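Home | Current Issue | Archive | Submit | About the Journal
Print this article | E-mail this article

3. Pharmacy stock-outs and the distance to a filled prescription

3.1 Background to the pickup survey

Price is the barrier most often studied, but a prescription can also go unfilled when the medicine is covered, the co-payment is low, and the pharmacy has none on the shelf. We refer to this as a stock-out. It is treated in much of the literature as a supply problem at the wholesale level. We were interested in what it means for the person at the counter, who has to decide whether to wait, travel to another pharmacy, or go without.

The two study areas were Haston, a market town with three retail pharmacies, and Etwood, a rural district with two. Patients in Etwood who cannot get a medicine locally usually go to Haston, a bus trip of about 70 minutes each way. The bus does not run on Sundays. Both areas are served by the same wholesaler, Sudau, which delivers to Haston every working day and to Etwood twice a week.

3.2 Medicines followed

We followed 30 medicines for long-term conditions, all of them generic and all of them on the regional reimbursement list in August, when the survey began. Medicines given only in hospitals were left out, as were vaccines. Insulin was included in the list but is reported separately in Section 5, as it needs cold storage and the reasons for shortage differ.

A medicine was counted as out of stock if the pharmacy could not supply at least a two-week quantity on the day of the visit. Partial fills above that amount were recorded as available. This is a more generous rule than the one used in the Salazar pilot, where any partial fill was treated as a stock-out, and the results of the two studies should not be compared directly.

3.3 Findings at the counter

Stock-outs were more common in Etwood than in Haston for nearly every medicine on the list. The gap was widest in the day or two before a Sudau delivery and closed again afterward. Blood pressure tablets in less common strengths were the items most often missing. Staff in Etwood said that they kept few of these because slow-moving stock ties up money and may expire before it is sold.

Patients who were told to come back did not always do so. Those with a car tended to try a second pharmacy on the same day. Those without one tended to wait, and several reported stretching their remaining tablets by skipping doses. We did not check these reports against refill records, and skipped doses are likely to be under-reported in a face-to-face interview.

Substitution helped less than expected. Pharmacists in both areas may replace one generic with another from a different maker, but a change of strength requires a new prescription. In Etwood the clinic is open for prescription changes on two mornings a week. A patient sent away on the wrong afternoon could face a longer wait for the new prescription than for the delivery itself.

3.4 Storage at home

The interview included a short set of questions on where medicines are kept. Most people named the kitchen or the bedroom. A smaller group kept tablets in the bathroom, where heat and moisture can shorten shelf life. People who had met a stock-out in the past were more likely to keep a reserve at home, and some of these reserves included packs past their expiry date. This matters for policy, as a reserve built up against shortage can itself add to waste. Advice on storage was rarely given at the counter in either area.
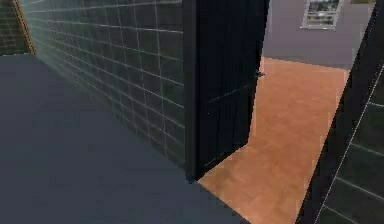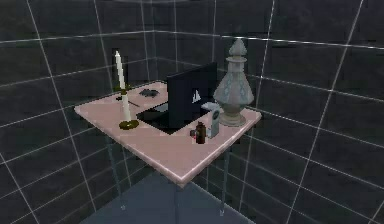

Figure 3. Computer-rendered interior views. Both show walls with dark square tiles and pale grout lines; the second includes a pink table with a white candle.

3.5 Limits of the survey

Five pharmacies is a small number, and both areas depend on one wholesaler. A district with competing suppliers might show a different pattern. Visits were made during opening hours only, so patients who rely on the night service in Haston are not represented.

Print this article | E-mail this article

This site uses cookies to remember your reading preferences. Accept | Settings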